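I gave up on shop-bought kitchen cleaner in December, mostly because of the price. Elis Pritchard had been making his own for years and wrote the recipe on the back of an envelope for me: 400 ml of water, a good splash of white vinegar and a few strips of lemon peel. It has to stand for 7 days before you strain it.

The first batch was too weak and smelled of chips. I used more peel the second time and left it on the windowsill, and that one has lasted me well into the new year.
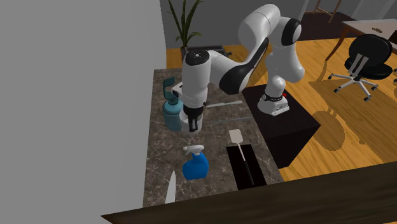

Vinegar is no good on marble or any other limestone, as it eats into the surface. I found this out from Divina Dizon, who ruined a shelf in her bathroom with it. If your worktop has that veined look, like the one with the teal spray bottle on it, find out what it's made of before you start. Mine is plain laminate and has come to no harm - the taps are cleaner too. For the hob I still use bicarb and an old cloth.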